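The Butter Room at Plostari

The cold room at the Plostari retreat center is kept at nine degrees, which is cool enough for butter to hold an edge and warm enough that it can still be worked with the thumb. Selvaraj Jayawardena runs it for the winter prayer gathering. He trained in a monastery workshop, left robes in his thirties, and now spends most of the year repairing altar fittings. In November he makes tormas.

A torma is a ritual cake, offered during Vajrayana ceremonies to buddhas, protectors or local spirits according to the text being recited. The body is dough, usually roasted barley flour bound with water and a little fat. The ornaments are butter, colored and pressed into thin discs, petals and flames. Shape and color are fixed by the liturgy. A peaceful offering is normally white and rounded. A wrathful one is red and closer to a triangle. The maker has little freedom in the outline and a fair amount in the finish.

This year's order was for 105 pieces, two of them large enough to need a wooden core. The large ones stand at either side of the main shrine and carry flat butter panels fixed to upright boards. The small ones are stacked on tiered shelves and replaced as the sessions go on.

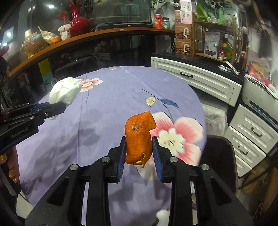 Why is butter still used when wax would last longer?
Most lineages treat the torma as food given away, so what goes into it should be edible in principle. Wax is allowed for display pieces in some houses, mainly in hot climates, and a few centers in the lowlands now use a blend. Plostari uses wax only on the panels, where the lights are close, and keeps plain butter for anything that will be offered and taken down.

The dough is mixed first. Jayawardena wants it firm enough to stand overnight without slumping, and he tests a batch by setting a cone of it on a board and coming back after the evening session. If the base has spread, he works in more flour. Cracks at the tip mean the fat was short. The cones are then coated with a thin layer of melted butter, red or white, brushed on in two passes. The first pass seals the surface and the second gives the color.

Butter for the ornaments is kneaded in a basin of cold water until the salt and loose moisture are out of it. Powdered pigment goes in at this stage. The water has to be changed often, and the maker's hands go into it between each petal, since warm fingers will smear the work. Long sessions are hard on the joints. The helpers at Plostari change places every half hour, and Jayawardena keeps a kettle in the corridor.

Petals are made by pressing a small ball of butter against a wet board and drawing it out with the thumb. Each one is lifted with a blade and set on a disc, starting from the outer ring. The sun and moon go at the top of most pieces, the moon as a white crescent and the sun as a red disc resting in it.

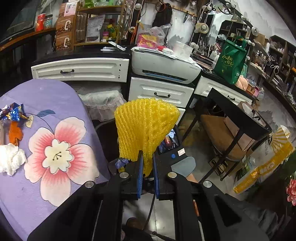
Flowers take up more of the schedule than any other part. The eight-petaled lotus is the standard form, and the older pattern sheets, which came from the Liyanage workshop, give its proportions on a drawn grid. Side panels are looser, and there the makers borrow from whatever is at hand. A printed tablecloth will do as a model, one with a very large bloom of five cream petals streaked in coral pink and a smaller cream blossom shape in the middle. The streaks are the useful part. In butter they are made by laying a thread of pink on the white ball before it is pressed, so that the thumb drags the color toward the tip.

Finished tormas are carried to the shrine on trays, at dawn, before the hall is heated. The large pair travels in parts and is put together in place. Drimier, the sister center across the valley, sends a van and takes about 200 spare petals packed in cold water for its own shrine.

The two centers differ over what happens afterward. At Drimier the offerings are taken down at the end of each day. Plostari leaves them up until the closing rite on Sunday, when the dough is broken up and set outside on the flat rocks above the Brostach stream for birds and animals. The butter is scraped off first and sorted. Clean white goes into the lamps. Colored scraps are melted together into a dull brown block — Jayawardena uses it to grease the boards the following winter.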